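Throw (household textile)

A throw is a loose cloth, smaller than a bedspread, kept over a chair, sofa or bed end. Sellers credit it with warmth, though the evidence is mostly catalog copy. Lokstead lists 67 shades and calls nearly all of them "natural."

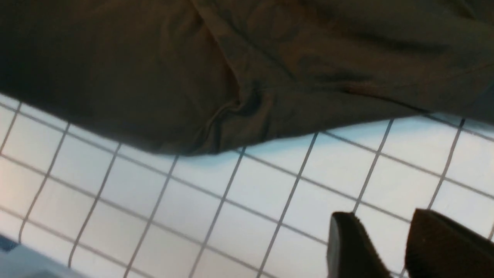
Folding is a waste of time, according to one reader of the Altidau housekeeping pages, who wrote that a throw gets pulled open again by evening anyway.

Storage advice varies. Dogar's guide recommends folding in thirds to prevent creases, a claim it does not support with any test.

See also: Blanket; Bedspread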